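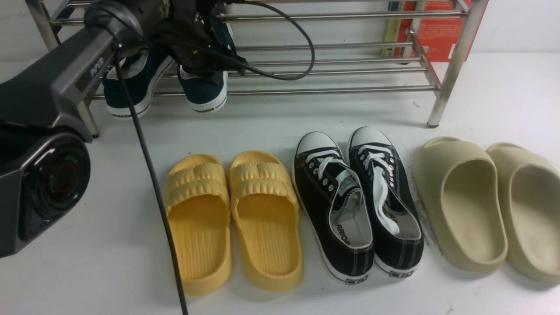

Learning to walk slowly in a new city

August 14, 2019

When I moved to Blackwood four years ago I did not own a car, and I still do not. In my old country I never thought of myself as a person who walks. I took the tram to work, I took the tram home, and on Sundays I walked with my mother to the bakery and back. It was never a hobby. It was the space between two doors.

Blackwood has no tram. It has one bus line, the 90, which goes from the river to the hospital and then back. In my first week I waited for it in the rain for so long that I got angry and started to go on foot, and I arrived at the language school before the bus did. After that I walked every day.

I want to write down some things I learned, mostly because my friend Ye-seo Wi is moving here at the end of the month and she has asked me the same questions in three different messages. So, Ye-seo, this is for you, and the others can read it too.

The first weeks

In the beginning I walked too fast. I looked at the map on my phone at every corner, and I took only the big streets because I was afraid to get lost. The big streets in Blackwood are not beautiful. There is Mill Road, with the tire shops and the furniture stores, and there is Lalen Avenue, where the sidewalk stops for no reason next to the gas station and starts again after the car wash. If you use only these two streets you will think that you have moved to an ugly place, and you will write sad messages home. I wrote many.

It was my neighbor, Killian Bouvier, who showed me the stairs. He had lived on our street for a long time and he knew all of them. Blackwood is built on a hill, and between the houses there are public stairs which look like private ones. They have no signs. You see a gate that is half open, some trash cans, maybe a cat, and you think it is the garden of somebody. You can go in. The stairs behind our building take you down to the library in the time you need to listen to two songs. The one beside the old Drello factory has 179 steps, which Killian told me on the first day and which I have confirmed once, going down. I will not confirm it going up.

What to carry

I carried too much for a whole year. An umbrella, a sweater, a water bottle made of metal, a dictionary. The dictionary was 2000 pages and I never opened it outside. Now I take my keys, my phone and a thin jacket, and if it rains I get wet or I stand under something until it is finished.

About shoes I have a weak opinion.

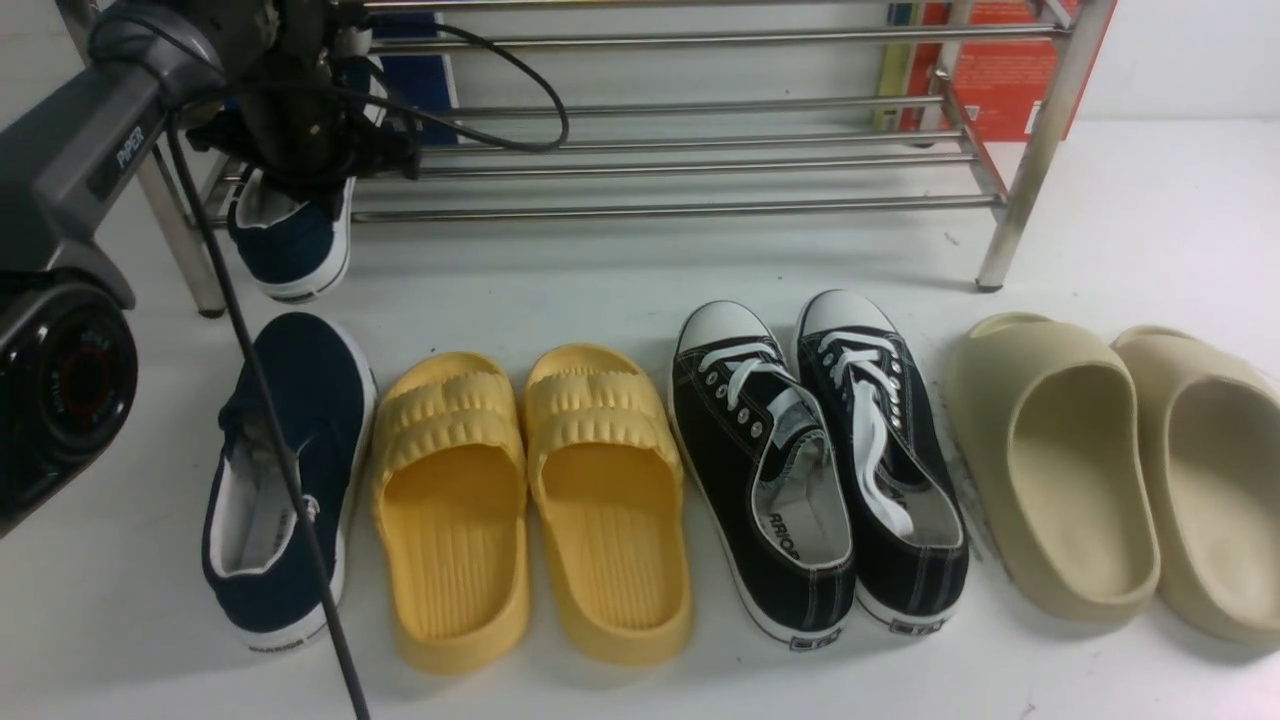

I know people who buy a special pair for the hills and another one for the city, and they are happy with that. For me the only rule is that I must be able to forget them. If I think about my feet before I reach the church, I have chosen wrong and I go home to change. Also please buy good socks. I was too proud to spend money on socks until my second winter.

Speaking with people

This was the hardest part for me, and I think it will be easier for you. People here say good morning when they pass you on the stairs. On the big streets they do not say it. I needed many months to understand where the border is between a street where you greet and a street where you do not, and I made mistakes in both directions. Once I said good morning to a whole line of people outside the bank. One man answered me very kindly.

The good thing is that the same people walk at the same time. I knew the faces of the seven o'clock people long before I could have a real conversation with any of them. There is a woman with a gray dog who corrected my grammar for one full spring, always one sentence per day -- she did it so naturally that I was never ashamed. When I passed my exam I told her before I told my family.

My favorite way

Start at the library and take the stairs up to the water tower. Go around it on the left side, where there is a bench with a broken back. From there you follow the wall of the cemetery until you smell coffee, and this is Café Junamov. It opens very early and they do not mind if you sit with one small coffee for a long time. Order the plum cake if they have it. After that you can go down by the factory or return the same way. I prefer to return the same way, because in the morning the light comes from the other side and I always see some window or door that I missed.

In winter please do not take the factory stairs at all. The sun never reaches them and the ice stays until March.

Your apartment is on the east side, if I understood correctly, so you will be near the small market. I have not walked there very much. I only know that there is a path behind the school, and that it goes up, and that I turned around when it became dark. Maybe we can try it together in your first week, after you have unpacked your kitchen.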